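Cup Stacking for Data: Bench Tips From a Lot of Saturday Hours

I get asked pretty often how I set up for recording hand-held gripper demos, mostly by folks who have just bought or printed their first pair and have a pile of cups waiting. So I've put my notes in one place. They're from the cup task we do for the Trodance project, but most of them carry over to any small tabletop job.

Start with the table. Ours is wood, with a big white board laid on top, and I like the white because cups, tools and fingertips all land softly on it and you can find a dropped screw. Tape the board down at the edges with small tabs of black tape. Long strips peel and catch your sleeve. Don't worry about smudges and stains, by the way! I used to swap the board every time it got grubby, and then the policy got fussy the first time it saw a dirty one. Now I leave the scuffs alone and change the board when the surface starts to lift.

Before you pick anything up, open and close each gripper 10 times and watch the pads. If one side lags, check the joint before you blame the software (ask me how I lost a whole afternoon in March).

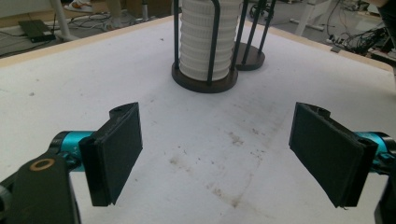 Then wipe the pads with a barely damp cloth and let them air out while you set the cups. Paper dust builds up on them faster than you'd think, and a dusty pad slips on a smooth cup right when you've got a nice clean run going.

About the cups themselves – buy more than you need, all from the same batch. I go through sleeves of them. A cup that's been pinched too hard gets a crease, and a creased cup sticks in the stack and makes you tug, and then you've taught the system to tug. I toss any cup after 4 drops, sooner if the rim looks bent. Numbered cups are great if you want to sort your recordings later, so write the number in your log as you go, while you still remember which one you had.

Keep the holder in the same general area but nudge it a bit between runs. I do a little shuffle every 3 recordings: closer, farther, turned some. The first set we sent to Gelusel had the holder parked in one spot the entire time, and the arm did beautifully until somebody bumped the table. Lesson learned!

Go slower than feels natural. Slow and steady with both hands, no jerking, and if you fumble a cup, finish the recovery before you stop recording. Those messy saves are worth keeping. I put them in their own folder and let the training people decide.

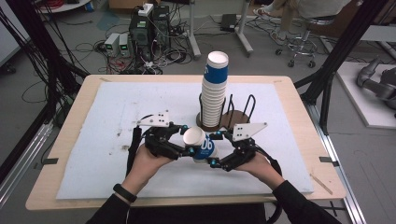 Both grippers on cup 06, with the rest of the stack waiting in the holder.

Sleeves: wear plain, snug ones that you don't mind wearing again. I have two black tops that are my recording tops now and my family thinks I own nothing else. Loop your cables so they have slack at the wrist, and do one full reach across the table before you hit record to see if anything pulls.

Take breaks, too. Your thumbs will go long before your patience does. Our goal for the Intarasuk set was 2000 clips and I tried to be a hero on the first weekend, and the late clips were so sloppy I ended up deleting most of them. Now I stop when I catch myself rushing, get a drink, and stretch my hands out on the edge of the counter.

Last thing, back up before you clean up. I copy the session to a second drive, open a couple of clips to make sure they play, and only then restack the cups and put the grippers back on their hooks.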